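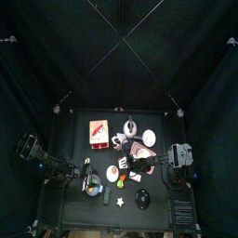

Clovmont opens its toy kitchen for lending, one pot, one kettle and several lost vegetables at a time

For immediate release
August

Clovmont, the toy lending service based in Mathur, will start sending out its first complete play kitchen this month. It is called Folalska, it fits on a table top, and it will be available to nurseries, childminders, grandparents and anybody else with a small child and a surface they do not mind losing for the afternoon.

The kit has a teal pot with a lid, a white kettle, plates, bowls, a pink tray and enough pretend food to put on a lunch of sorts. It is suitable for children from the age of 3. Adults may join in, though past experience suggests they will be given the washing up.

Clovmont has lent out toy food before, but always in bits. Until now a borrower could take home a bag of vegetables, or a set of plates, or a kettle by itself, and would then ring up to ask where the rest of it was. The rest of it was at somebody else's house. Last year the service made 2,394 loans from its kitchen shelves, and the commonest remark on the returns slip was "nice, but nothing to put it in".

"We had a family who borrowed the kettle on its own for most of a winter," said Aicha Bennani, who runs Clovmont. "They said it was going very well. But I did think we could offer them a plate."

What goes in

Choosing the contents took longer than planned. Several early versions were drawn up by adults and leaned heavily on salad. These were tried at Clovmont's open mornings in Mathur, where the lettuce was used mainly as a hat, and the list was rewritten.

The new version sticks to things children ask for by name, or by pointing. Eggs came out well ahead of everything else. Anything that can be taken apart and put together again will be taken apart, and an egg has the further attraction that at home one is not usually allowed to. Sweetcorn came second. It is a good bright yellow, it sits nicely in a bowl, and it can be served to the same person any number of times without complaint from the cook.

There was a long argument over plates. One side held that plates ought to match, the other that nobody's plates match at home and it was a bit late to start pretending. The kit has round ones and oval ones, and the argument has been put away in a drawer where it can be found again if required.

Cooking in practice

Clovmont does not supply recipes. A single sheet of suggestions comes with each loan, and staff are under no illusion about how many people read it. For those who do, it begins with laying the table, moves on to sorting food into bowls, and ends with a game in which one child orders a meal and another tells them it is off.

Egg games take up most of the sheet. Younger children can look for the whole egg and put it on a plate, which sounds easy and keeps a two-adult household busy for longer than you would think. Older ones can match up the shell, hide something under it, or fry it and carry it across the room to a customer. The customer should be sitting down and should look pleased.
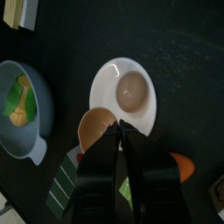
Corn can be peeled, in theory, and will be cooked whole in practice. The sheet suggests asking the cook how long it needs. Answers collected at the open mornings ranged from "a minute" to "my birthday", and a sensible host will bring a book.

Tidying away is the last item on the sheet and was the hardest to write. The first draft ran to a whole page and used the word "together" a great deal. It now reads: "Put the little things in the pot. Put the lid on the pot." Clovmont has tested this on children and on the people who brought them, and reports that the children were quicker.

"I have written longer instructions and I have regretted all of them," said Bennani. "If the small things end up in the pot, I'm happy. If they end up in the kettle, at least I know to look there now."

About the missing pieces

Toy kitchens lose parts. Clovmont would like to be open about this, having spent a good deal of its working life on hands and knees. When the shelves were checked before the new kit was put together, the stock book said there should be 2,577 separate items of play food and crockery. The shelves took another view. A box of odds and ends has been set up by the front desk for pieces whose owners are unknown, and visitors are welcome to look through it. Please do not add to it.

Borrowers of Folalska will not be charged for small losses. They are asked to check the usual places before bringing the kit back, these being under the sofa, inside wellington boots, in the actual fridge and in the pockets of whoever does the school run. Larger items should be looked for a little harder. The pot has a lid and the two are very much wanted back as a couple.

Anything chewed should be mentioned at the desk. There is no penalty and very little surprise. Items are washed between loans in warm soapy water and left to dry on racks at the back, where they look more like a proper kitchen than the one the staff use.

How to borrow it

Kits can be booked through Plereo, the booking page that Clovmont moved to in the spring. Those who liked the old paper cards may still come in and fill one out, and will be entered into Plereo by a member of staff while they watch. Members may keep the kit for 3 weeks. It can be renewed as long as there is no queue, and Clovmont expects a queue.

Nurseries and playgroups may book ahead for the autumn. The kit works best with no more than 5 children round the table. It will survive more, but there is only so much room at the stove, and disputes over the kettle tend to be settled by the tallest. Groups with more children than that are advised to take it in turns, or to appoint some of them waiters, a job that involves a lot of walking and suits the sort of child who was going to walk about anyway.

The kit comes packed in a lidded crate with a handle at each end. It can be carried by one adult, or by two adults and a helper who is mostly hanging off it. There is parking for loading by the side door. The front step is steeper than it looks from the street and the bell is temperamental, so please knock as well.

An open morning will be held at the Mathur premises this month, starting at 10am, with the kitchen laid out for anyone who wants to try it before booking. There will be pretend tea. There will also be real tea, and signs to say which is which, following a misunderstanding last time.

Membership details, opening hours and a list of everything else on the shelves can be had from the front desk. The list includes puzzles, dressing-up clothes, a very large quantity of train track and a farm that is currently short of a pig. If the pig is at your house, it may be returned through the letterbox at any hour and no questions will be asked.

About Clovmont

Clovmont lends toys to families and childcare settings in and near Mathur. It began with a cupboard, moved to two cupboards and now has a building, most of it cupboards. Toys are bought new or given by members, checked by hand and lent out until they are worn through. Folalska is its first complete kitchen and the first of its kits to be given a name, the earlier ones having been known by whatever was written on the crate.

Notes for editors

Folalska is spelled with one F and two Ls. "The egg thing" is also understood at the desk.

Aicha Bennani is available for interview in the mornings. She can talk about toy lending, play at home and the care of small crockery, and asks that interviewers who come in person do not let the door bang. Requests should be sent to the Clovmont press desk, which is the same as the front desk but with the phone turned round.

Ends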